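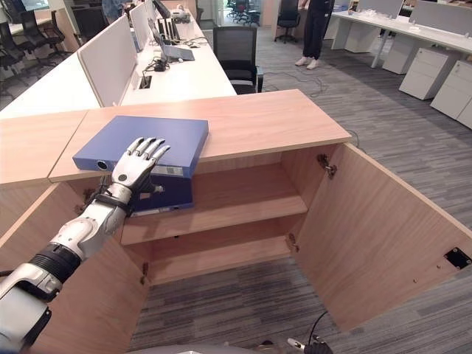 Software Release Checklist, Upper-Body Manipulation Stack
Site: Wurau office floor. Planner: Givik, build 394. Prepared by: Dayana Ospina. Reviewed by: Elvira Betancur.
This checklist covers control, perception and planning software and must be completed before a new build is approved for office tasks. Mechanical inspection is recorded separately. Items marked Open require a comment and a named owner. Contact with stationery is part of the approved task set, and the reference case is a blue ring binder lying flat on top of an open cabinet, with the fingers spread over the cover and the thumb tucked beneath near the spine.

Section 1. Perception

1.1 Cabinet doors are entered in the collision map at their open angle. Pass.
Comment: Both doors must be modeled. A single-door model is grounds for rejection.

1.2 Objects of similar color are segmented separately. Open - Ospina.
Comment: A blue binder above a navy one was merged into a single object in 6 replayed logs. Threshold to be revised in the next build.

1.3 People on the floor are tracked while the arm is extended. Pass.

Section 2. Planning and Control

2.1 Thumb and finger closing commands are issued by the same controller cycle. Pass.

2.2 Planner returns a path or a refusal within 539 milliseconds. Pass.
Comment: Tested on 3,000 stored queries from the Gullitz set.

2.3 Tabletop edge is treated as a hard limit for both arms. Pass with comment.
Comment: The rest pose permits both hands below the level of the tabletop. From this pose, the first motion must carry each hand back and clear of the front edge before it is raised. Reviewer to confirm that the side panels are included in the map.

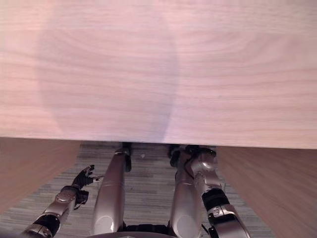

Section 3. Tooling and Records

3.1 Bakhtiari log viewer opens both arm channels on one time axis. Pass.

3.2 Stop command is recorded with its source. Open - Betancur.
Comment: Source field is blank when the stop is sent from the viewer.

3.3 Previous build is available for rollback. Pass.

Disposition: Build 394 is approved for supervised use only. Items 1.2 and 3.2 are to be closed before the December release.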